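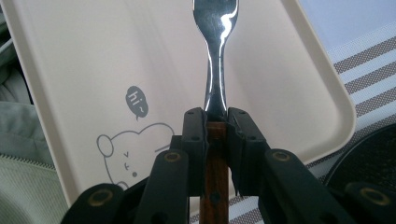
Labels, Names and Packaging for Goods Made at Home

Practical advice for members selling from a kitchen or workshop

These notes are issued by the Jirkesau Makers' Office to members who sell preserves, baked goods, candles, small woodwork and similar items under a name of their own. They concern the name, the label and the wrapping. Advice on food hygiene registration and on insurance is given separately and should be read first by anyone who has not yet traded.

Choosing a name

Say the proposed name aloud over the telephone to a person who has not seen it written. If that person cannot spell it back, the name will cause difficulty with orders, bank payments and web addresses for as long as it is in use. Short names are easier to stamp, stencil and burn into wood.

A surname is acceptable and often serves well. Members should however consider whether they would be content for the business to carry that surname if it were later sold or shared. A place name is harder to protect, and other traders in the same town may already be using it.

Before any money is spent on printing, search the trade mark register, the company register and the main online marketplaces. Record the date of each search and keep the results with the business papers.

Avoid names that describe a single product. A member who began as a maker of plum jam found that the same name sat poorly on mustard and not at all on soap. She now trades as Gondau and gives the product on a second line.

Testing a label in the kitchen

Print one sheet on ordinary office paper and cut the labels out by hand. Fix them to the actual jars or boxes with a little glue stick and leave them on a shelf at home for several days. Faults in size and spacing are usually plain by then.

Read the label from two paces away. The product name should be legible at that distance. Weight, ingredients and address may be smaller, subject to any minimum size of lettering that applies to the goods.

Script lettering is popular and should be used sparingly. It may suit the name of the range, but ingredients and allergens should always be set in a plain face. Capital letters throughout are tiring to read in anything longer than a few words.

For jars kept in a refrigerator, ask the printer for a sample on a film or waterproof stock. Put the sample on a cold jar, let the jar stand in a warm room until moisture forms, then rub the print firmly with a thumb. Ink that smears in this test will smear in the customer's kitchen.

To remove old labels from jars used for trials, soak the jars in hot water with a spoonful of washing soda. Any remaining glue will usually lift with cooking oil left on for ten minutes and then washed off with detergent.

Keeping a range together

Customers recognise a colour and a layout sooner than they read a word. Fix the position of the name, choose one colour for each product, and keep a written record of the exact shade and typeface. The record should be kept where a second person can find it.

When a new product is added, set it beside the existing ones before the label is approved. If the two could be confused in poor light, change the new one. This is of particular importance where one product contains nuts and its neighbour does not.

The office advises against putting an established name on goods of a wholly different kind. A name known for chutney does not help a drain cleaner, and the chutney may suffer for it. Where a member wishes to sell both — and several do — a separate name and a separate table are preferable. 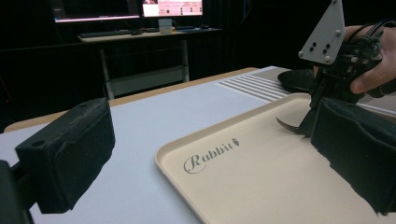
Karla Nava writes that she would go further than this office on the matter of separate names. She ran her beeswax polish and her honey under the one label for two summers and was repeatedly asked whether the polish could be eaten. Changing the lid colour made no difference. Once the polish had been renamed and moved to the other end of the stall, the question was no longer put to her, although she did have to print new price cards, and she would urge other members to allow for that expense.

Her point about price cards is well made. They should be ordered with the labels and checked against them.

Quantities and cost

Members frequently order too many labels. The lower unit price is attractive, but a change of recipe, address or weight will make the stock useless. A first order of 200 is sufficient for most table-top sellers. One member, who ordered more than he needed, still had 170 labels in hand when his postcode was altered.

Store labels flat, in their wrapper, away from the cooker and from direct sun. Rolls should be laid on their side in a lidded box. Do not keep them in an outbuilding over the winter, where the adhesive may fail.

Wrapping

Plain brown paper and cotton tape are inexpensive and suit most goods. A rubber stamp with the business name will serve in place of printed paper for small runs. Clean the stamp with a damp cloth after use and let it dry face upward.

For posted goods, pack one parcel exactly as it would be sent, drop it from table height on to a hard floor, and open it. Repeat with the parcel on its corner. Strengthen the packing until the contents come through both.

Questions concerning these notes may be addressed to Nikola Jabłońska at the office, mornings only. The revised sheet on market pitches will be available in March.

Related notes

Price Cards and Chalkboards: Lettering That Can Be Read
Photographing Goods by a Kitchen Window
Sharing a Stall: A Specimen Agreement
When to Retire a Product
Notes from the Mendoza Hall Packaging Evening
Writing to Customers After a Change of Name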